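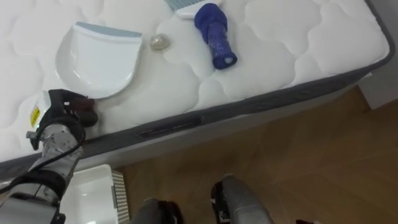 Chapter 5
Beds and Mattresses

A dustpan and hand brush are kitchen tools to most people. In housekeeping work they go into the bedroom too. A mattress collects crumbs, hair, lint, bits of packing tape and plastic wrap, and the grooves of a quilted top hold on to all of it. In this chapter you will learn how to strip a bed, clear the bare mattress, check it, and make it up again.

What you will learn

When you finish this chapter you should be able to:
- name the main parts of a mattress and say how each one is cleaned
- remove loose litter from a quilted surface with a dustpan and brush
- decide when to brush and when to vacuum
- fill out a mattress record card

Words to know
border, edge tape, lint, protector, quilting, rubber lip, ticking

Before you start

Nasrin Moradi runs the linen room at the Gisura, a residence hotel with 418 beds. Many of her guests stay for a month or longer and eat, work and unpack parcels on their beds. When a guest moves out, the room attendant strips the bed down to the mattress and cleans it before any fresh linen comes into the room. Moradi allows 10 minutes for the mattress alone. New attendants often finish in two or three, and she sends them back to look at the grooves.

Think about the bed you sleep in. When was the mattress last bare? What would you expect to find on it? Write down your answers and keep them for the exercise at the end of Section 5.2.

5.1 The parts of a mattress

The top of a mattress is called the sleeping surface. On many mattresses it is quilted, meaning that the cover is stitched through to a layer of padding underneath. The stitching may follow straight lines, diamonds, or rounded shapes of different sizes. The padding puffs up between the lines of stitching and leaves shallow grooves. Small litter rolls down into these grooves and stays there when you shake or wipe the cover.

The border is the band of fabric that runs around the side. It may be the same color as the top or a darker one. A gray or navy border hides scuffs but shows pale lint. Some borders also have handles or a sewn label. Brush behind a handle, and never use it to lift the full weight of the mattress unless the maker says you may.

The place where the top meets the border needs a close look. Dust packs in along this line, and it is one of the first places to check for insects.

5.2 Dustpan and brush

Keep one set for beds and mark it so that it is never used on floors. Choose a soft brush. Stiff bristles pull at the stitching and raise the nap of the cover. A pan with a rubber lip is best, as the lip bends to the surface and leaves less of a gap for dust to slip under.

1. Pick up large pieces by hand. Balls of tape and plastic film cling to bristles and should go straight into the trash bag.
2. Set the pan flat on the mattress with the lip facing you or facing the brush hand, whichever lets you work without reaching.
3. Press down lightly on the pan so that the lip sinks a little into the padding.
4. Brush along the grooves first, then across them, in short strokes toward the pan.
5. Empty the pan before you move to the next part of the bed.
6. Finish with the border, brushing downward.

Do not brush a damp mattress. Let it dry fully, then begin.

Check your understanding
Why should the bed set be kept apart from the floor set? Which part of a quilted top is hardest to clear, and what brush stroke would you use there?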